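The coach who wants every kid to play goalkeeper

Posted 19 March 2022

The head coach of the under-10s at Drullora Youth Soccer was already on the field when I got there, forty minutes before practice, dragging a portable goal across the wet grass with one hand and holding a coffee in the other. She waved with the coffee. We had agreed to talk before the kids showed up, and we did, but she is a person who cannot talk standing still, so most of what follows was said while we walked up and down a touchline putting out cones.

I had asked to meet her because of one rule. In her age group, every player takes a turn in goal. Every player, every season, in real games as well as practice. Parents in our league have opinions about this rule (I have heard a lot of them, mostly in parking lots) and I wanted to hear it from the person who made it.

"I was the kid who got stuck there," she said. "I was tall when I was eight and I couldn't run very fast, so somebody handed me the gloves, and I wore them until I was sixteen. I loved it in the end! But I never got to find out if I was any good at anything else. And the other kids on my team never found out what it was like back there. They'd yell at me when one went in. They had no idea."

She played in goal through high school, then a little in college, then stopped for a long stretch. She came back to the game when a neighbor's daughter needed a ride to practice at Drullora and the team turned out to be short a coach. The plan was to help for a month.

"I went home after the first night and started drawing drills on the back of an electric bill," she said. "I still have it. The drills are terrible. One of them has the kids running straight into each other, I can see that now."

The club is a good size for our part of the county. It had 261 players registered this spring, up from 221 the spring before, and her own squad is big enough that she splits it into two teams on game days. They use the two grass fields at Puleo Park for most of the season and move to the turf at Adebisi Middle School when the rain gets bad. She prefers Puleo, slope and all.

"The slope is a great teacher," she said, pointing down it. "You hit a pass that way and it just goes and goes. You hit it up the hill and it dies. So they have to think about it, and they have to switch at halftime and think about it all over again. You can't buy that."

So how does the goalkeeper rule work? She starts it slowly. For the first few weeks of a season, all the kids do a short keeper session together, with no goals anywhere near them. They roll balls to each other and scoop them up. They fall over sideways from their knees, then from a squat, then from standing. They learn to shout "Keeper!" so loudly that people walking dogs on the path turn around.

"The shouting is the hardest part for some of them," she said. "There are kids who'll throw themselves on the ground all day long and never make a sound. I had a girl last year who practiced the shout at home, in the garage, with the door closed. Her dad told me. Then she came out and did it in a game and the whole sideline jumped. I was so proud of that shout, I think I was happier than if she'd scored."

After that, turns in goal get drawn for each game, half a game at a time, and the kids know two weeks ahead when theirs is coming. She will move a turn if a kid is truly scared, and she will stand behind the goal for the whole half if they want her there. She has never canceled one outright. Most of the nervous ones, she said, are more worried about what their friends will say than about the ball.

That brought us to the part she cares about most. When a goal goes in, the nearest defender has to get to the keeper before the ball gets back to the middle. A tap on the glove is fine. A hug is fine. What you say is up to you, but you have to get there.

"And they do it, because they know it'll be them in goal next week, or the week after," she said. "That's the whole secret. I could give a speech about being a good teammate every night of the year and it wouldn't do what one half in goal does."

I asked about the parents. She laughed and moved a cone that I had put in the wrong place.

"Look, I get it. You've got a kid who scores three every game and now she's standing in goal with gloves that come up to her elbows, and we lose. We do lose sometimes! We lost a game 5 to 4 in the fall that we would have won easily with our usual keeper back there. I had a couple of long phone calls after that one."

What did she say on the phone calls?

"I said come to practice. That's what I always say. Come and watch, stand wherever you want, bring a chair. And then they see their kid coming off her line for the ball because she's spent time back there and she knows where the space is. She reads the game better. The strikers come out of it as better strikers, too, because they find out what a keeper hates. Low and to the side, by the way. Everybody at this age wants to shoot high, and all the keepers hate low."

She has kept loose track of the kids who moved up from her group to the older teams. A few of them chose goal in the end, and she swears they are the ones she would never have picked. One was the smallest boy on the team. One was a girl who spent her first season picking dandelions on the left wing and who now plays for the club's under-13s and, according to her old coach, "comes for crosses like the ball owes her money."
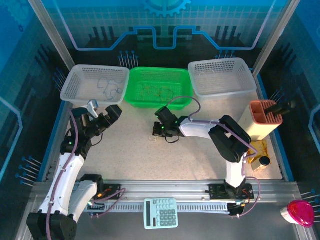 The equipment side took some sorting out. When she started there was one pair of gloves for the whole age group, adult size, with the foam coming off the fingers. You can't ask every kid to try a position and then give them that. Enedach Hardware, across from the park, put a donation jar by the register, and a spring bake sale brought in the rest. Now there are gloves in three sizes, and keeper jerseys that fit a nine-year-old without going past the knees. The kids voted for orange. She had hoped for anything else.

"It's a very loud orange," she said. "But they love it, they fight over who gets to wear it, and I used to have to beg someone to put the old gray one on. So fine! Orange."

By this time the first cars were pulling in. Two boys ran past us and straight to the goal, where one of them hung off the crossbar until he was told, in a voice that carried, to get down. He got down. She went back to the sentence she had been in the middle of, which was about goal kicks.

She has strong feelings about goal kicks. Her teams play them short, to a defender, nearly every time, even when it goes wrong. The other team's parents cheer when they steal one and score, and she has made peace with that. In her view a nine-year-old who boots the ball up the middle and hopes is learning to hope, and she would like them to learn to look up.

"The best thing I saw all last season was a goal kick," she said. "We had this boy in goal, first time ever, hands shaking. He put the ball down and looked left, and there was a striker standing there, so he looked right. Striker there too. And he waited. He just put his foot on the ball and waited, with everybody screaming at him to kick it, and his friend ran out of the crowd into a gap and he rolled it right to her. It didn't lead to anything. She passed it and we lost it on the halfway line. But he looked over at me like he'd invented the sport."

She had to stop for a second there to fix a corner flag, and I think also because she was grinning too hard to go on.

I asked what she would tell another coach who wanted to try the rule. Start with the rolling and the falling, she said, and stay on it longer than you think you need to. Use soft balls for the first sessions. Don't let the older kids or the dads take shots for fun, however gently they promise to do it. Tell the parents before the season and put it in writing, so it's there when the first loss comes. And put your most confident kid in goal for the very first game, so the others can see that even that kid lets a few in.

"Also, get in there yourself," she added. "I let them all shoot at me once a season. They line up and they're allowed to shoot from wherever they like. I'm not young, and it's muddy, and they think it's the greatest night of their lives. I let in most of them. Some of those I'm trying to save!"

This season's turn at that comes in April, on the lower field at Puleo, after the last practice before spring break. The kids have been asking about the date for weeks. One of them, she told me, has been working on a chip.

The age group has room for a few more players this spring, and she wants it known that nobody needs to have played before. Kids can come to two practices before their families decide. Shin guards are a must, cleats are nice but sneakers will do, and the gloves are taken care of.

Then the rest of the team came over the hill in a bunch, and she was gone, walking backward into the middle of them with the coffee still in her hand, calling out who had the orange jersey first. I stayed for the whole practice. I had meant to leave after ten minutes, but they were doing the falling drill, and a very small girl in very large gloves went down sideways in the mud, got up, yelled "Keeper!" at nothing at all, and went right back to the end of the line to do it again.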